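Kitchen worktop supplier Ferrand has bought Zollberg, the stone cutting business based in Etcombe, for an undisclosed sum. All 60 Zollberg staff will keep their jobs.

The deal takes Ferrand's workforce to 101 and gives it a second workshop, alongside its existing site in Ullow.
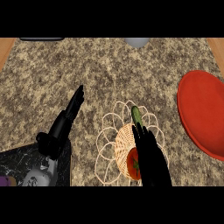

A speckled granite countertop with a red plate.

Rizwan Shaikh, managing director of Ferrand, said: "We have bought stone from Zollberg for years and know the team well. Customers with open orders don't need to do anything."

The Zollberg name will stay in use until July.

ENDS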